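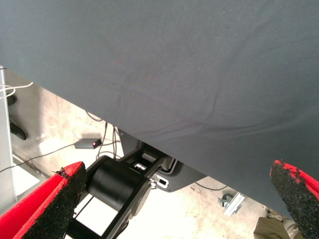
Aug 9, 2026

Wool dye bench, second go at the cold-soak claim

Zewditu asked me to write this one up properly before the Hennessy samples go back, so I'm doing it while I still remember which pot was which.

The claim, for anyone reading later: Plosport's leaflet says their grey will take evenly on wool after an overnight cold soak, no heating, and will stand up to washing as well as a simmered dye. Renzo believes it. I don't, or not yet. The leaflet has one small chart with no scale up the side, and the phrase "in our trials" with nothing to say how many trials or on what wool.

Set-up. Cut skeins from the Karnetti cone, the plain undyed one, same cone as last time. 100 g of wool per pot. Dye made up to 2000 ml for each, vinegar 8 ml, all from the same bottle. Cold pots on the floor under the window, hot pots on the rings. Lids on. Manee weighed the dye and I weighed the wool, and we swapped and checked each other, after the mess we made of it before.

The mess, briefly: last time the balance hadn't been zeroed with the dish on it, so every "weak" pot was stronger than we wrote down. The lovely even result Renzo keeps bringing up came out of that run. I've crossed it through in the old book and written why. Please don't quote it to anyone.

Cold pots, first look. Water still dark when the lids came off. Skeins looked a good deep grey while wet, and everyone got pleased, and I would like it noted that all wet wool looks a good deep grey. Rinsed until I was bored. Colour kept coming. Hung them on the rail and left them alone.

Hot pots. Water nearly clear by the end. Rinse ran clean quickly. One skein has a pale stripe where I tied it too tight, my fault, nothing to do with the dye.

Dry, by the north window: the cold ones are paler than the hot ones and bluer. Caradog says he can't see the blue. Omolara can, and she saw it without being told which was which, so I'm inclined to go with her. Still only one pair of eyes. I'd want her to do it again with the skeins shuffled, and with a couple of plain hot ones slipped in twice under different labels to see if she gives the same answer.

Wash test. Short lengths plaited with white wool, 500 ml warm water and a little of the liquid soap, shaken in a jar. White wool from the cold jars came out a dirty lilac. White wool from the hot jars came out white, or white enough that I wouldn't argue. On the face of it that settles it against the leaflet.

I don't think it does settle it, though. Things that bother me:

The cold pots stood on a stone floor. "Room temperature" in the leaflet could mean somebody's warm kitchen. We didn't put a thermometer in and we should have.

We soaked the wool beforehand in plain water. The leaflet says to "prepare the fibre as usual" and doesn't say what usual is. If they scour theirs first and ours still has spinning oil in it, that would account for a lot. Karnetti say the cone is scoured. It doesn't smell scoured.

Tap water. Ours furs up a kettle in no time. Caradog has always said hard water dulls greys and I've always said he has no evidence, and I still say it, but it would be easy enough to try.

Renzo's point, which I'm putting down in fairness: the leaflet says overnight, and we took the lids off early in the morning because I wanted the sink. He thinks a few more hours would do it. Could be. If a few hours makes that much difference then "overnight" is a poor instruction and they should say how long.

On the Nemuvov fixer: Manee wants to try it on the cold skeins. I'm against it for this round. If we add a fixer and the wash test improves, we've learned that the fixer works, and the question was whether the dye does without one. She can have the leftover lengths for it, in the tin with the blue lid, as long as they're labelled.

For next time
Thermometer in every pot, read at lids on and lids off.
Scour half the wool ourselves and leave half as it comes.
One pot with bottled water.
One pot left until the following evening, to keep Renzo quiet.
Looser ties.
Shuffled labels, Omolara and one other person looking separately.

Hennessy have been told not to expect an answer yet. Their samples are in the drawer, dry, wrapped in tissue. Balance zeroed and covered. Someone has had the good scissors again.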